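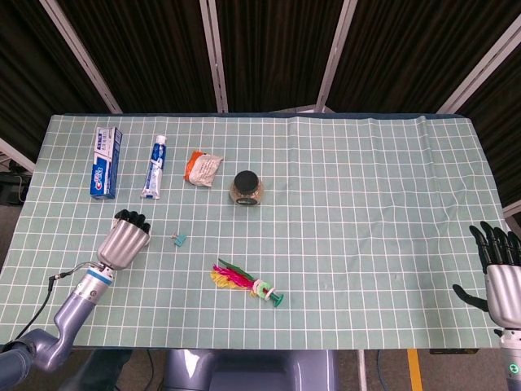
Venla Laitinen

Section 4. Setting up the tabletop demo for visitors

1. Spread the grid cloth over the table. Small wrinkles are fine.

2. Place the tall and flat items toward the back: the toothpaste box upright, the tube lying down next to it, then the snack packet and the glass jar. Keep the lid on the jar.

3. Put the clip and the feathered shuttlecock nearer the front — these are the pieces visitors ask for most.

4. Check that both hands are over the table and clear of every object before you start the Murkiris program.

5. Load routine 139 for a short visit or routine 278 for an open day.

Note: If an item is swapped, enter the new one in the object list and run the routine once before letting guests in.

CAUTION: Cables run across the floor under the table. Visitors stay on their own side at all times, and only the operator may hand over an object.

CAUTION: Do not reach over the cloth while an arm is moving. Press stop first, then wait two seconds.

6. After the last group, park both arms and sign the demo log.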